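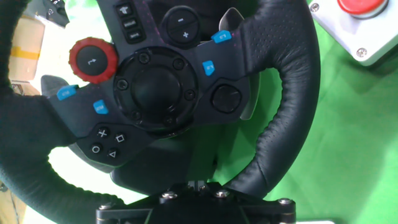
Chapter 4
Collecting Examples by Hand

In the previous chapter we assumed that the examples were already there. A file was opened, and inside it we found pairs: what the robot sensed, and what a person made it do at the same moment. In this chapter we go one step back and ask where such pairs come from. It is slow work, and many students meet it for the first time only when their own project needs it.

We will follow one collection through the whole chapter. It was made in the Flirklow laboratory and has the name Kondedero. The task sounds small. The arm must reach to a control on a device, touch it, and move away again without touching anything else. The devices are ordinary things with buttons, dials and levers, among them a racing steering wheel. An operator guides the arm, and each attempt is saved as one episode, whether it was good or bad.

The plan asked for 4000 episodes. After the first 2000 the group stopped and looked at what they had, and this pause is the reason we chose Kondedero for a textbook. Most of the episodes began with the arm in almost the same position. The operators had found a comfortable start and returned to it every time. A model trained on this half worked well from that start and badly from any other.

The second half was collected with a written rule. Before every episode the start position was changed, and after every 30 episodes the device was also turned or moved. The work became slower, and the operators did not like it at first. You will compare both halves yourself in Section 4.5.

4.1 What is one example?

The word "example" is used in 2 ways in this field, and the reader should keep them apart. Sometimes it means a full episode, from the start position to the end. Sometimes it means a single time step inside the episode — one camera picture, one reading of the joints and one command. In this book we say "episode" for the first and "step" for the second.

The difference matters when we count. Steps from the same episode resemble each other very much, so a large number of steps can still hold few different situations. For this reason we report both numbers, and when we divide the data for training and testing, we always divide by episode. If steps of one episode fall on both sides, the test result will look better than it should.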